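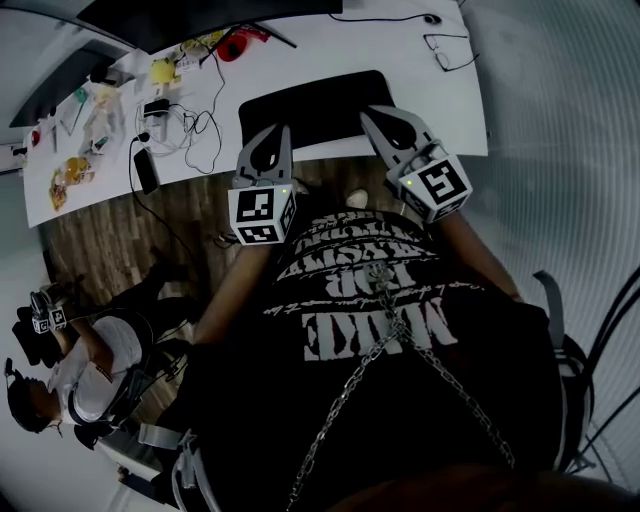 Fig. 1. Black T-shirt with distressed white lettering, worn with a metal chain.

Textile Printing, Unit 3: Lettering on garments
Notes by Afiq Oei, revised 2010-03-27

Read these with the ink chapter in Chong. The practical in July assumes you know the terms.

1. Ink on dark cloth
Water-based ink soaks into the fibre and takes on some of the cloth colour. On black cotton a plain white water-based ink dries grey. There are three usual ways round it: a plastisol white, a discharge base that removes the dye first, or an underbase with a second white on top. Plastisol sits on the surface and can be felt with a finger. Discharge leaves the cloth soft but works only on dyes that will discharge, so test a scrap from the same batch.

2. Distressed lettering
The worn look is normally made in the artwork. A texture is laid over solid type and knocked out, so the cloth shows through the letters. Keep the texture coarse. Specks smaller than the mesh opening will fill in or vanish, and the print comes out patchy in a way you did not draw.
Large capitals take heavy texture well. Small type does not – leave it solid, or use a much lighter version of the same texture. Thin script is the hardest case. Thicken the hairlines before output and check them at full size on paper.
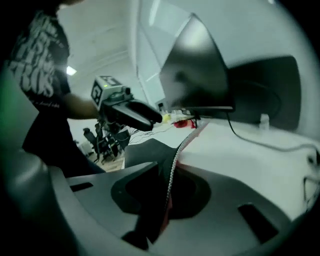

3. Stacked layouts
When rows of type are stacked to a common width, each row ends up at a different height. Set the longest row first and fit the others to it. Leave more space between rows than looks right on screen, as ink spreads under pressure. The Cilley sheet in your folder has a stack that closed up in printing; compare rows two and four.

4. The class run
The Mindico order was 744 shirts in one colour. The first 200 were printed through a worn screen and 81 were rejected, mostly for pinholes outside the lettering. Pinholes are hard to tell from texture once they fall inside a letter, so inspect the screen against a light before you start.

For next time: bring one line of type, no more than 3 words, in solid and distressed versions. Film goes in the Cliltura drawer.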